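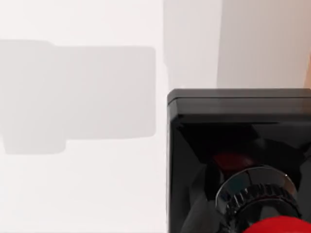

Search this blog
Go

I finally replaced my old work boots in December and I can't stop talking about them, so you all get a post!

My last pair lasted through two decks, one shed roof and more gravel than I want to think about. The soles had gone smooth at the heel and I was skating across the garage every time it rained. So I drove out to the Zistetero store, tried on pretty much everything in my size, and came home with the Stirnura mids. They're safety toe, lace-up, with a padded collar that doesn't chew on my ankles. I love that collar.

They cost me $142, a bit more than I'd planned, but I've worn them 8 weeks straight and my feet feel great at the end of the day. The toe cap is roomy enough for thick socks - something my old ones never managed - and I can kneel down without the front edge digging in. Laying pavers was a pleasure. Okay, almost a pleasure.

A couple of fit notes. I went up half a size and I'm glad I did. The tongue was stiff for the first few days, so I wore them around the house in the evenings with the laces loose. I also swapped the insoles for the Rellix ones from my last pair, which still have plenty of life in them.

Next up is gloves. Mine have a hole in the thumb again, and I've got 200 feet of fence to pull out before the ground thaws properly. Tell me what you like!

Comments (3)

fencepost_fan: Go for the goatskin ones. Mine are on their third winter.

Chaturvedi: Does the half size up work if you have narrow feet?

mudroom: Just ordered the same boots, can't wait!

Contact | Copyright, all rights reserved | Back to top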